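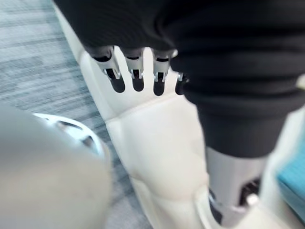 Ok quick one, I have a train in 50 minutes and I promised myself I'd post something in December.

Choir. I joined a choir! Me, who got asked to mouth the words in fifth grade. Nusrat had been on at me for ages and I ran out of excuses. First rehearsal I stood at the back with the altos and made noises. Second rehearsal, same noises but on purpose.

We're doing a long piece in Latin that I can't spell and two carols. The carols are the hard part. Everyone thinks they know them, so nobody looks at the page, and then the alto line goes somewhere completly different from the tune and you just get dragged along. I've been practicing mine in the car. Windows up. 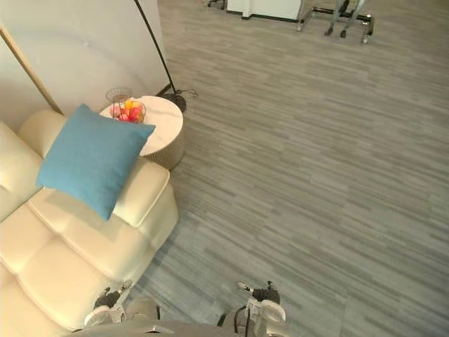
Do you need to read music to join? Most choirs like ours will take you without it, and you pick up enough from whoever's standing next to you.

Mine is Ghazala Jadoon. Bless her. She counts rests on her fingers down by her hip and I copy. When she coughs I'm lost for half a page. She's also pencilled breath marks all through my copy, 77 pages of it, and told me to stop breathing in the middle of words. Didn't know I was. Now I can't stop hearing it, on the radio, in ads, everywhere.

Stuff I wish I'd brought the first night: water, a pencil with an eraser, a sweater. That hall is freezing until the heat kicks in at 8 and then it's a sauna.

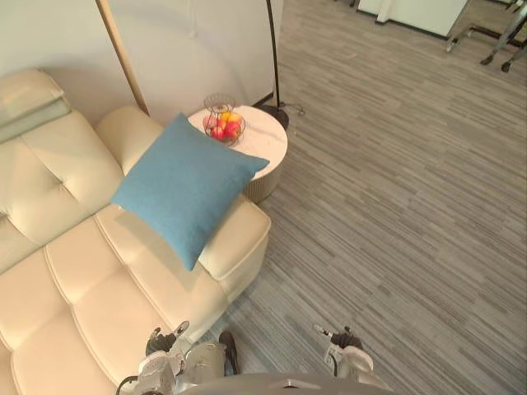

Also cough drops, but unwrap them before you start. I learned that one during the very quiet bit. Emmanuel turned all the way round from the basses to look at me.

Concert's coming up and I have to find black shoes that don't squeak. My sister is coming, she's been warned. If I get the entry right on page 2 of the Latin thing I'll be happy, the rest can go how it goes. Haven't got it right yet. Came in early three times in a row last week and teh whole row laughed, me included.

Right, train. Will write up the concert after, if I'm still speaking to Nusrat.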